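Planning for a second arm: what the budget request should cover

Posted August 18, 2018

Several labs and teaching kitchens on this list have asked how we put together our equipment request this year, so this item sets it out in one place. The short version is that the arm is the easy part. Most of the money and nearly all of the waiting goes into everything that bolts to it, sits under it or wears out beside it.

Our group works on household handling: picking up cups and plates, moving food, opening and closing small appliances. We have one arm on one table. The request now with the finance office is for a second station of the same kind, to be set up in Room 201 once the old benches are cleared.

We started with the table. A station needs a flat, pale top that can be drilled for fixtures, and a metal frame stiff enough that nothing shifts when the arm stops suddenly. We had a quote from Grewal for a finished table and a second quote for the frame alone, with the top to be cut in our own workshop. The second was cheaper on paper. Once we added workshop hours the two were close, and we chose the finished one. If your workshop doesn't charge you for its time, your answer may be different.
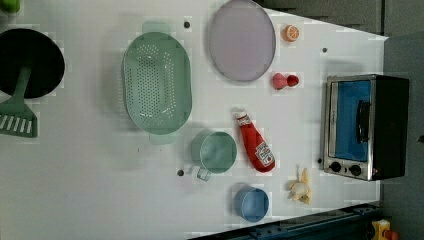 Props are the line that most people leave out. We use toy kitchenware and toy food for nearly all of our trials. It is light, it doesn't spoil and it can be bought again in the same colour and shape, at least for a while. That last point matters more than the price. A maker will change a mould without telling anyone, and then the new cup isn't the old cup and your results from before and after can't be set side by side. We now buy 4 of every item at the start of a project and keep the spares in a labelled tub. For the second station we have asked for the same again, plus a small allowance for odd pieces that get lost or cracked.

Put props under consumables if your finance people allow it. Ours first wanted them listed as equipment, which would have meant an asset tag on every piece of plastic fruit. A short note attached to the request cleared that up.

The arm itself is a straightforward purchase, but read the quote line by line. The Lekuveo quote we received covered the arm, its controller and a base plate. It didn't cover the gripper, the mounting flange, the longer cable set or the training day, and each of those came back as a separate line when we asked. Freight was left as "to be advised". We asked for it to be fixed in writing before the request went in, and it was.

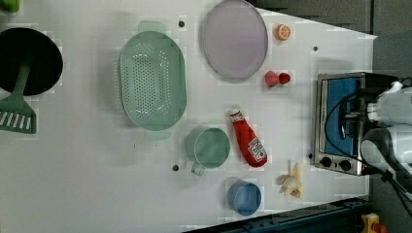
Should we lease the arm or buy it?
Buying suits a group that will run the station for more than two years and has someone on staff who can do basic upkeep. Leasing makes sense for a single project with a fixed end date, provided the contract says who pays for a damaged gripper.

We looked at leasing in June and decided against it. The monthly fee was fair, but the contract limited changes to the wrist, and we change the wrist a good deal.

Grippers deserve their own paragraph in any request. Fingers and finger pads wear, and cables that run along the arm get flexed every time it moves. We budget for one spare gripper per station and 8 sets of pads a year. Fokel supplies ours and will hold a price for a full year if the order is placed at once and shipped in parts. It is worth asking your own supplier for the same arrangement, as the saving is small but the paperwork is done only once.

Cables are cheap until you don't have one. Our longest stoppage last year was over a cable that cost less than lunch and took five weeks to arrive. We now keep two of each type in the drawer and have written that into the request as well.
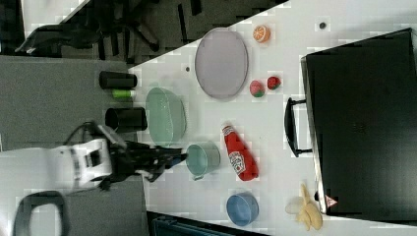

Photo: Jurkberg Robotics Group

Floor space is the next item, and it has to be settled before anything is ordered. Measure the reach of the arm at full stretch, then add room for a person to walk behind it and for a chair and a desk. Our first sketch for Room 201 left out the desk entirely. Check the power as well. We needed a new circuit, and the building office wanted it requested on a separate form with its own approval.

Allow for changing the objects on the table. Trials with small food pieces don't need much, but larger containers take up a lot of the surface and limit where the arm can travel. A top that looks generous in the catalogue can feel cramped by the second month. We have gone one size up for the new station.

Staff time is the largest hidden cost. Someone has to reset the table between trials, log what was done and stop the arm when it goes wrong. We plan on 100 hours to bring a new station up to the point where it gives usable results, and we have put those hours in the request at the ordinary technical rate. Leaving them out makes the total look better and the first term look very poor.
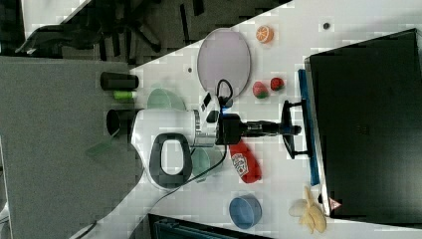

Page last changed: August 18

Last, keep a reserve. Ours is eight per cent of the purchase total, held back for things we haven't thought of. Finance offices tend to strike out a line called "miscellaneous", so we call it "commissioning" and list the sort of items it may be spent on: brackets, fasteners, replacement props, a better lamp.

Groups that would like a copy of our request form can ask for it through the Jurkberg office. The prices have been taken out, but the headings and the notes to finance are all there. Please send back any lines you think we have missed, as the form will be used again for next year's round.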